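Ticket: Precinct reported twice in Ovbridge council totals
Product: Drolgate election results module
Component: Importer, public results page
Opened: Oct 13, 2019
Opened by: Driss Farouk, elections desk
Assigned to: Abdelghani Metwally
Priority: High
Status: Resolved, one follow-up open

Summary

The public results page for the Ovbridge council runoff shows a citywide total that is higher than the sum of the precinct rows in the county file. The difference is 733 votes. The precinct table on the same page looks correct at first glance. The order of the candidates is not affected, but the margin is, and the margin is what the candidates are quoting.

Steps to reproduce

Open the runoff results page. Note the figure under "Total votes counted." Download the latest precinct file from the county feed. Add up the "votes cast" column. Compare.

Expected: the two figures match.
Observed: the page is higher by 733. The same gap shows on the front page box and in the Gurel newsletter block, which both read from the results page.

Environment

Drolgate importer on the production host, scheduled import on. Page cache set to 60 seconds. County feed pulled through the Tawfik relay. Browser makes no difference; checked on two desktops and a phone.

Log

Farouk: A reader wrote in to say our total does not match the one on the county clerk's page. I checked and she is right. Both campaigns have been sent the link to our page, and one has already put our margin in a statement. Please treat as urgent. I have not changed anything.

Metwally: Confirmed. First suspect is the cache. The page is served from cache for 60 seconds, and the total and the table are stored as separate fragments, so they can drift apart for a short time while an import is running. Purging both fragments now.

Metwally: Purged. No change. Waited through two cache periods and reloaded with the cache bypassed. Total is still high by the same amount. Cache ruled out.

Farouk: Can we take the total down and leave only the table? I would sooner have no number than a wrong one.

Metwally: Yes. Display option "show citywide total" set to off. The front page box has its own switch, which I have also turned off. The newsletter block does not have one. If an edition is due, hold it.

Farouk: Edition held.

Metwally: Next suspect is absentee ballots. In the August primary the county sent absentee ballots first as a separate row, then folded them into the precinct rows in the final file. If the importer kept the separate row, we would count them twice. Looked for an absentee row in the database. There is none. The county changed its format after the primary and the current file has absentee votes as a column within each precinct. Ruled out.

Metwally: Compared the row for every precinct in the database with the same row in the county file. All of them match. The page is adding up something that is not in the table, or adding one of the rows twice. Precinct 16 has exactly 733 votes cast, so I am starting there.

Farouk: Precinct 16 was the one the county reissued. The first file had the votes for the two candidates in the wrong columns. The clerk put out a corrected file and a notice. The total for the precinct did not change, only the split.

Metwally: That fits. Requesting the raw files from the relay. Tawfik keeps every file it passes on, so both versions should be there.

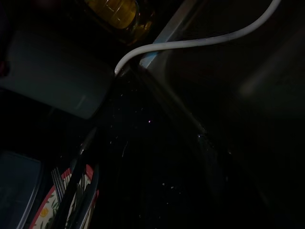
White hose or cable across a metal edge, low light

Metwally: Both files received. In the first file the precinct code is "16". In the corrected file it is "16" followed by a space. Every other code in the corrected file is clean. My guess is that the row was edited by hand and the space came in with it.

Metwally: The importer matches incoming rows to stored rows on the precinct code as an exact string. "16" and "16" with a trailing space are different strings, so the corrected row was stored as a new precinct and the old row was left in place. The page template trims the code before it builds the table and keeps only the newest row for each code. The total is summed in the database, before the trim, so it includes both rows. This explains why the table looked right.

Farouk: So the table has the corrected split and the total has both splits in it?

Metwally: Correct. The candidate totals at the top of the page are summed the same way as the citywide total, so each candidate has the votes from the correct row and the votes from the wrong row. Because the wrong row is the right one with the columns swapped, precinct 16 was adding 733 to each candidate's total. The precinct's own contribution to the margin was therefore zero. That is the error in the margin.

Farouk: Then the citywide figure should be off by 733 and each candidate's by a different amount.

Metwally: Yes. Each candidate is high by the number of votes in the stale row. The two amounts add up to 733. I will send you the corrected candidate figures once the stale row is out, so that you can write the correction from one source.

Metwally: One more symptom noted while reading the code. The "precincts reporting" line also counts stored rows. It showed one more precinct than the city has. There is a cap in the template that stops the bar from going past the full width, so the bar looked normal. The text next to it was wrong.

Farouk: I had that line on my screen all evening and did not read it.

Fix applied

Scheduled import paused. Database copied before any change. Stale row for precinct 16 removed. Trailing space removed from the code on the corrected row. Totals rebuilt. Both cache fragments purged. Scheduled import turned back on and watched through 5 runs.

Result after the first run: the corrected row came in again as a new precinct, because the county file still has the space in it. Import paused again. Row removed again.

Importer patched to trim spaces from the precinct code, the race code and the candidate code before matching. The patch also rejects a file if the number of distinct precinct codes is higher than the number set up for the race. A rejected file leaves the last good figures on the page and sends an alert to the elections desk. Import turned back on and the count of runs started over. All 5 runs clean. Total on the page equals the sum of the county file.

Metwally: "Show citywide total" is back on, on both the results page and the front page box. Please check against your own copy before you release the newsletter.

Farouk: Checked against the county file and against the clerk's page. Citywide total matches. Both candidate totals match. Margin matches. Newsletter released with the new block.

Farouk: Correction notice is up at the top of the results page and at the foot of the story that quoted the margin. Both campaigns have been sent the corrected figures. The statement that used our number has been taken down by the campaign. The reader has been answered.

Metwally: Will the notice stay on the results page? If so it should go in the note field and not in the title, or it will carry over into the page for the next race.

Farouk: Moved to the note field. It stays until the county certifies.

Other races checked

The same query was run on every race held in Drolgate. It looks for precinct codes that become equal once spaces are trimmed. No other duplicates found. The school board race was imported from the same county file but precinct 16 was not reissued for it. The August primary is clean.

Notes for the desk

If a county reissues a file, compare the "precincts reporting" text with the known number of precincts before using any total. The bar is not a reliable check. Turning off the citywide total does not affect the newsletter block, so an edition has to be held by hand. A cache purge is harmless and can be done by the desk, but wait the full 60 seconds before deciding it had no effect.

Follow-up

Open: add a display switch for the newsletter block. Assigned to Metwally. Needed before the next race is set up.

Closed: county clerk told about the space in the code. The clerk's office replied that the file will be left as it is until certification and that the final file is produced separately. The importer now accepts either form.

Farouk: No objection to resolving. Keep the follow-up on this ticket so the history stays in one place.

Metwally: Status set to resolved. Follow-up kept open here.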